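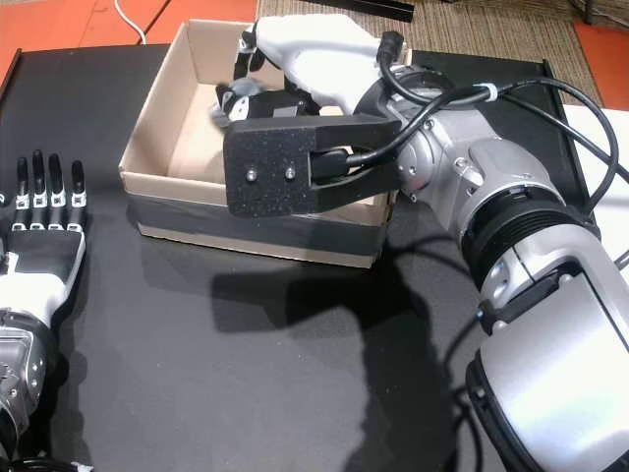

May 26, 2020. Capex panel, second pass. Reran the investment equation on the Solteck extract with cash flow lagged 4 quarters. Coefficient on the effective tax rate is small and changes sign when Yakubu is dropped. Equipment is still one line in the Solteck file, so a robot arm with a hand on its wrist gets the same depreciation life as office furniture. Needs splitting before the next run.

Bootstrap: 1000 draws, seed 100. Standard errors wider than in November. Old run clustered by firm only; this one clusters by firm and year.

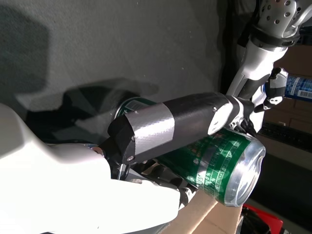 Open items

Plululell reports capital spending net of disposals. Gross figures are in the notes to the accounts, not yet keyed in. Until then its investment share is understated and the row stays flagged.
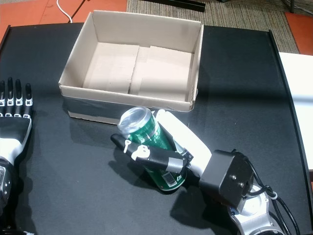 Same check is due on Rirkura, where the fiscal year shifted mid-sample and one quarter appears twice. Deflator: still using the aggregate index. Try the equipment index on the split series and save both sets of residuals.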